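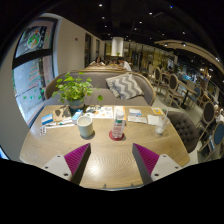
The Garka living room table is supplied by Zircombe to guest houses, residential homes and waiting rooms where one table must serve several purposes during the day. It is intended to stand directly in front of a sofa and to be reached from an armchair at the side. The top is finished in a light oak colour with the long, curved grain left in view, and there is space on it for a potted plant, a water bottle on its round red coaster, a drinking glass and a good number of leaflets and cards.

Dimensions and delivery
Length 1,222 mm. Maximum evenly spread load 70 kg. The table is delivered in one carton and is assembled with the key provided. Please allow 6 working days for delivery to mainland addresses.

Care
Wipe the surface with a soft, damp cloth and dry it at once. Coasters should be used under cups and bottles. Plant pots should stand in a saucer - water left under a pot may mark the finish.

Related items
The Zevora sofa and the Sipos armchair may be ordered with the table or separately. Fabric samples are sent free of charge on request.

Orders above £2,000 qualify for the trade rate. The next price list will be issued in October.

Page last reviewed: September 16, 2025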